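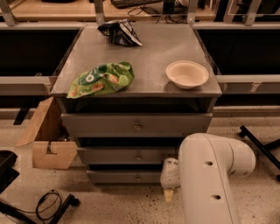
*Wrappers and an empty bowl on the gray drawers, 5th September*

What a day! I'm still buzzing and my feet are killing me, but I want to get it down before I sleep.

Open house at the Prundau station, my first one as a probationary firefighter. We opened the bay doors and the kids just poured in. I was put on the hose line with Farzana Cassim, and she is so good with the little ones, she crouches right down and lets them think they're doing all the work. One girl hit the cone on her second try and screamed so loud the whole line clapped. I want to do this every week!

Then the pager went, right in the middle of the chief's welcome. Engine 6 rolled out with everybody waving (I was on it!!) and I had goosebumps all the way up Saha Road. Dispatch had it as a kitchen fire at 1327, then corrected it to 1336 while we were already turning in, so we had a bit of a wiggle. Pan of oil, lid already on it, lots of smoke and one very embarrassed man. We set up the fan, checked the wall behind the stove with the thermal camera, and that was it. Two people out on the lawn, both fine. Cyrill Schnyder let me do the walk-through with him and talked me through every bit of it. I learned more in that kitchen than in a month of reading.

Back in time for the last of the hot dogs. The Dutisham crew had covered for us and were pretty smug about it.

Must remember: gloves to wash, ask Cyrill about the ladder class in January, call Mom back. And study the Stanus hydrant map, I blanked on two of them today.

Back on shift at six.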